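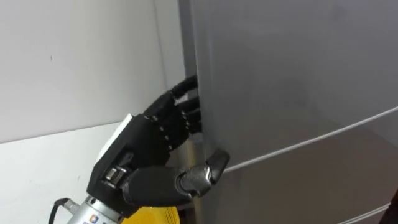 Jul 26, 2026

So I played goal last night. Me! At 49, with knees that make a noise on the stairs, in a full set of somebody else's pads, for an entire game of adult league hockey.

I should back up a little. If you've been reading for a while you know I'm a third-line winger on the Flarkeck Otters, which sounds grander than it is given that we only have two and a half lines. We skate in the bottom division at the Drurkero rink, the late ice times mostly, and our goalie for the past few years has been Dinesh Annamalai. Dinesh is very good. Dinesh is too good for us and we all know it, and every September we hold our breath until he sends back the form saying he's in for another year.

Well, Dinesh pulled a groin muscle moving a couch. He's fine, he's just walking like a cowboy, and he'll be out for at least four games. We put out the usual call for a sub and got the usual replies. One guy wanted 80 bucks plus gas. One guy said yes and then stopped answering. And then Vignesh Rajan, our captain, wrote in the group chat "what about someone on the team?" and I typed "lol I'd do it" while waiting for pasta water to boil, and that was that.

First thing I learned is how long it takes to get dressed. As a winger I can roll in fifteen minutes before the puck drops, complain about parking, and still be first on the ice for warmup. Goalie gear is a whole different animal. Dinesh came along to help (cowboy walk and all) and sat on the bench telling me which strap went where. Toe ties, then the boot strap, then the calf, then the knee, and not too tight on the calf or the pad won't rotate when you go down. I had the left pad on the right leg for a good while before either of us noticed. Then I couldn't reach my own skates to check the laces, so Vignesh had to do it, like I was five.

Second thing: the skates. I had no idea goalie skates were so different! They sit lower and the blade is flatter, so when I pushed off the way I always do, I went straight over onto my blocker in front of both benches. Somebody on the other team tapped his stick on the boards. Thank you, sir, whoever you are.

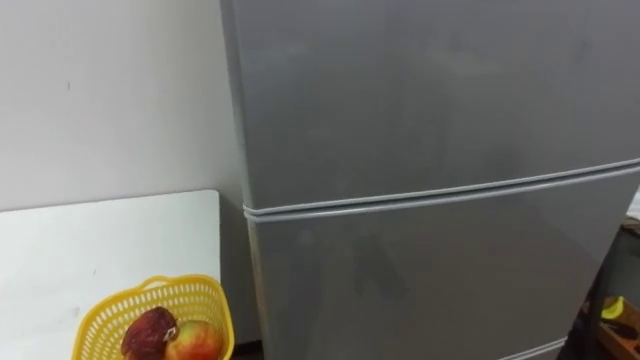
The fridge, lower door and most of the upper.

Anyway, the game. We were up against the Masilela Plumbing guys, who are fast and young and pass the puck to each other, something I wish we'd try. I'd been told to stay deep, stay square, and not chase anything. I lasted maybe two minutes before I chased something. A loose puck was sliding toward the corner and my winger brain said "that's yours, go get it" and off I went, and their center got there first and threw it into the empty net from the goal line. One-nothing. Dinesh had his face in his hands. I could see him from all the way down there.

After that I settled down a bit. What surprised me was how much of it is boring, and I mean that in a nice way. The puck goes to the other end and you're just standing there alone with your thoughts and a water bottle. I scraped the crease with my skates because I've seen goalies do that. I tapped both posts. I thought about whether I'd locked the car. And then you look up and there are three large men coming at you and all your defensemen are at the far blue line waving their arms.

I made a save on one of those, by the way. A real one. The guy shot it low to my right and I dropped down (fell down, if we're being picky) and the puck hit the inside of my pad and stayed out. The whole bench went nuts. I tried to look as if this was normal for me and then couldn't get back up. It took two tries and a hand on the crossbar. Getting up is the hard part and I don't think people give goalies nearly enough credit for it. They do it over and over, all night! My thighs were shaking by the end of the first period.

I also took one off the mask, which I'd been dreading more than anything, and it was sort of fun? It's loud, like being inside a mailbox when somebody kicks it, but it doesn't hurt. The one that did hurt got me on the inside of the arm where there's a gap in the padding, and I've got a bruise there today the size of a puck. It's already turning all sorts of colours.

Final score was seven to five for them. I know, I know. But we scored five! We haven't scored five since last winter, and Vignesh has a theory that everyone skated harder because they knew what was standing behind them. He got two himself, one of them off his shin pad, and he has already retold it as a deflection he meant. Two of the seven I'd like back. The corner one, obviously, and then a long floater in the third that I watched the whole way and simply missed with my glove. Dinesh says you have to watch it all the way in and not start celebrating early. I said I wasn't celebrating, and he said my shoulders were.

We went to Stostelel afterward for wings, as per tradition, and I sat down in the booth and realized I couldn't slide back out of it. I've never been so sore. I drank three glasses of water one after the other and then ate like a teenager. The Masilela goalie came by our table and told me I was square to the shooter more often than I thought, which might be the kindest thing anybody has ever said to me about sports.

Oh, and the smell. Borrowed goalie gear has a smell, and now I have it too. My gloves are on the porch and they're staying on the porch. If anyone has a trick for getting it out of the chest protector before I hand it back, please leave it in the comments – I've tried baking soda and I've tried putting it out in the sun, and the only thing that's changed is that the porch smells now as well.

Would I do it again? I already said yes to the next one, so I guess so. Dinesh wants me at stick time before then to work on my shuffles and my T-pushes, and he's told me to stretch my hips every morning, so I did that today on the living room carpet and needed the coffee table to get up. Next game is the late slot against the Icebreakers. We beat them last time, with a real goalie.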